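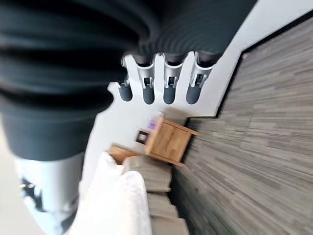 Nightstand
From the Home Furnishings pages. Entry by Seung-woo Sun, last edited in October

A nightstand (also bedside table, night table) is a small table or cabinet that stands next to a bed. Holds whatever a person wants within reach at night – lamp, glasses, book, water, phone. Found in most bedrooms, hotel rooms and dorms.

Names
"Nightstand" is the usual word in American English, "bedside table" in British. Older catalogs also use "night table". "Commode" once meant a cabinet that hid a chamber pot, now mostly an antiques term.

Form
Usually boxy, with a flat top and either a drawer, a door or an open shelf. Open-leg types are lighter and easier to sweep under. Small ones suit rooms where the bed stands close to a wall. The top is normally set near mattress height; much lower and things get knocked off when reaching down from bed.

Materials
Solid wood, veneer, particleboard, metal, sometimes glass. Light wood with a honey-brown finish is common and often matched to the bed frame, so the two read as a set even when bought separatly. Darker finishes show dust more.

Sets and makers
Bedroom sets often pair a bed with one or two nightstands. The Grimus line came as a bed, a dresser and one nightstand, 3 pieces in a carton set. Stamum sold its nightstand alone, 400 mm wide, with a drawer that could be hung from either side. Kwak made a narrower model, 300 mm, for dorm rooms. All three are out of production. Parts for the Stamum still turn up secondhand, the Kwak less so.

Placement
Beside the head of the bed, top clear of the pillow. On carpet the feet leave dents – felt pads do little, wider cups help. Leave room for the drawer to open, and dont block a wall outlet if a lamp or charger is going to need it. A baseboard keeps the back from sitting flush against the wall, some models have a notch cut for this. The Zardale guide to small bedrooms gives 70 mm as the gap between bed and nightstand, enough for bedding to hang.

See also: Bed frame; Dresser; Bedside lamp; Baseboard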